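## Tidying and sorting: is anything ready for use outside a lab?

**ferrule_49** wrote:

Splitting this off from the vacuum cleaner thread, where it was getting in the way. The claim there was that a machine can now do "most of the dull jobs" in a house or a small workshop. My position is that it can do floors, it can mow a flat lawn, and that is the end of the list. Picking up mixed objects from a surface and putting them where they belong is still a research problem at any price a household would pay.

I run a small joinery shop. The job I would hand over tomorrow is clearing the bench at the end of the day: offcuts in one bin, dowels in another, clamps back on the rail. It takes one person 15 minutes. I have had two quotes for automating it and both firms wanted me to change the job first.

**t.oakden** wrote:

What did they want changed?

**ferrule_49** wrote:

Soriano wanted everything to arrive on a belt, one item at a time. Metov wanted fixed trays. If I could get my people to put things in fixed trays I would not need Metov.

**Hema Bhat** wrote:

Both of those are reasonable requests from the supplier's side. Presentation of the parts is most of the cost in any cell. We have a pick station at work, installed by Plillosari, and it runs two shifts without much attention. The parts lie in a shallow tote, one layer, and there are 10 types. It does not care about orientation. It does care about parts leaning on each other, and we had to alter the drop height into the tote to stop that.

So I would not say "research problem". I would say the price of the tote, the lighting and the guarding is left out when people quote the price of the arm.

**t.oakden** wrote:

One layer in a tote is a long way from a toy box or a kitchen drawer.

**Hema Bhat** wrote:

Agreed. I was answering the shop-floor half of the question.

**lowgear** wrote:

The household half is worse than either of you are making it. In a factory a failed pick costs a cycle. At home a failed pick means a glass on the floor and someone standing on it. Nobody is going to guard off a kitchen. The arm has to be slow and weak enough to be safe near a child, and at that speed I can empty the dishwasher, make tea and drink it.

Joratari published a figure of 63 items an hour for their tidying unit. I can find no definition of "item" in the document. If it is socks, from a basket, on a good day, then it means little.

**ferrule_49** wrote:

63 an hour is just under one a minute. My apprentice does that with one hand while looking at his phone.

**t.oakden** wrote:

Your apprentice goes home at five. The unit could run all night. Rate only matters if somebody is waiting for it.

**lowgear** wrote:

Then noise matters, and so does what happens at two in the morning when it drops something. I take the point about rate, though. I would accept a slow machine if I could trust it to stop when it was unsure.

**Hema Bhat** wrote:

Trust is measurable. Ask for the number of interventions per hundred picks, with the objects listed and the layout described. If a supplier will not give that, walk away. Ours was bad in the first month and most of the improvement came from cleaning the lens cover.

**t.oakden** wrote:

For those who have not looked at this sort of work closely, the test pieces are much simpler than a joiner's bench, and they are still useful. Plain blocks separate the grasping question from the clutter question.

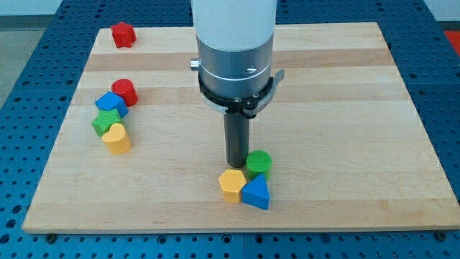
*Wooden board with coloured shape blocks, tool over the lower group. The red star is on its own; several of the others are touching.*

A lone piece like the star can be approached from any side. In the slanted line on the left (red cylinder, blue cube, green star, yellow heart) a two-finger tool would have to find a gap or push one piece clear first. Same with the hexagon and the triangle. A suction cup avoids that if the top face is smooth enough to seal, and some of these tops look textured.

**ferrule_49** wrote:

Fair, but the board is flat, the light is even and there is nothing on it except blocks. Sawdust alone would finish off a suction cup here.

**Hema Bhat** wrote:

Foam-lipped cups tolerate some dust. They wear, so budget for spares. I would still extract before picking.

**lowgear** wrote:

So now the bench has to be cleaned before the machine can clear the bench.

**Hema Bhat** wrote:

Blown down, yes. A timed air knife would do it. It is one more thing to buy and I am not claiming the sum works for a shop of his size.

**ferrule_49** wrote:

It doesn't. I'll ask Metov for interventions per hundred on mixed offcuts and post whatever they send back.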